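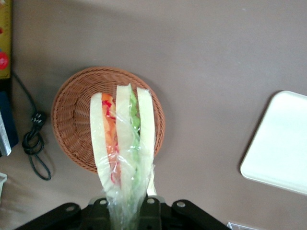

Residents of Alvarado are advised that the lunch hour at the Fusthorpe reading room has been extended, effective 6 Sep 2025. The author of this blog has attended for two years and welcomes the decision - the former schedule left 27 minutes to eat and return a book. Hot meals remain prohibited.

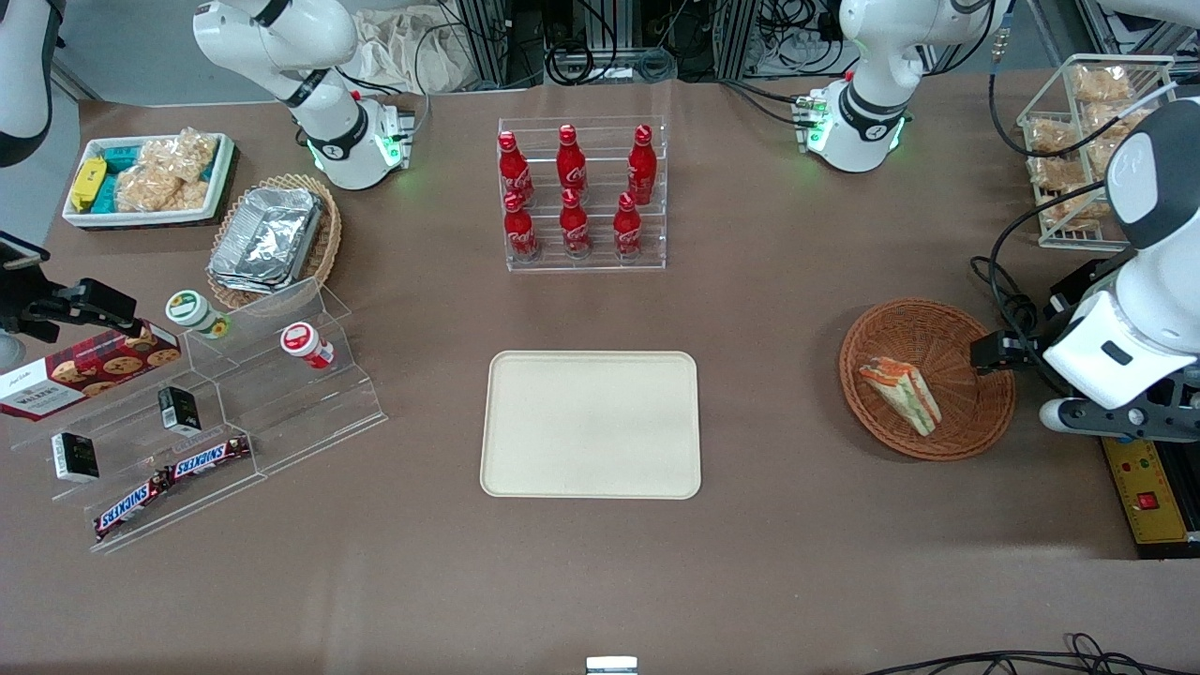

Jacinto Hinojosa wrote in to ask whether the longer hour would continue past November, as the notice at the front desk gave no end date.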